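Progress report, prep kitchen automation, Savville site
2nd October

Since April the Hodano pair has logged 1,838 tasks in simulation and 209 on the real counter. Darkby's summary calls this "ahead of plan." I'd call it ahead on the part that was always going to be easy.

The promise in the grant was less knife work and fewer sore wrists for the 22 people on the prep crew. So far their day looks like this: same shifts, same knives, plus 15 minutes each morning clearing the end station so the arms can be tested there. Two of the senior cooks have also been pulled in to label practice runs. They're good at it, and they're not paid extra for it. I raised this last quarter and got a polite reply.

Wrist complaints haven't moved, and I didn't expect them to. The machine hasn't taken over a single job yet.

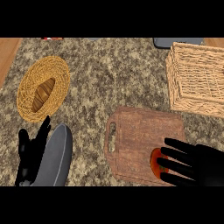
Produce handling is the module Peixoto wants to show the board next, and the crew should see it before the board does. The simulated counter has one tomato on the cutting board, a loaf in a straw basket and plenty of bare granite in between. Our counter at 10 a.m. has three people reaching across it. Until the practice setup gets that crowded, I wouldn't promise anyone a lighter workload.

Requests for the next period:

Pay the labeling hours - back to the first session, at the normal rate.

Hold the second station until wrist complaints drop at the first.

Put a crew member in the monthly review with Darkby, with a vote.

Spending is within budget. The schedule is fine on paper.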